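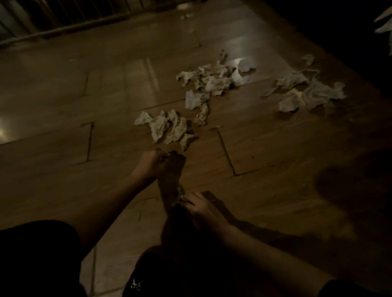 Trinix Crumple Set
Two-handed handling of soft, shapeless things, for robot learning

Rigid blocks are easy to score. Tissue and cloth have no fixed shape, they fold over themselves, and two hands are usually better than one. Trinix is our answer, and we're really excited to get it out of the lab at Jesbridge!

What you get
1,000 first-person clips recorded in homes, 217 of them at floor level
9 task labels, including gather, twist, pull apart and unfold
Left and right hand tracks, stored separately
Baseline policy weights and training code

What we found
Idrisa Okoth trained the baseline with the two hand tracks linked, so each arm's next move depends on where the other one is holding. With just 300 clips it beat our unlinked version on every task label (we did not expect that so early!). Unfold is still the hardest, and dim rooms bring all the scores down.

Works with
Coste two-arm controllers, firmware from March or later. Support for the Histton wrist is in testing.

License: free for research use. Commercial users, please write to us first.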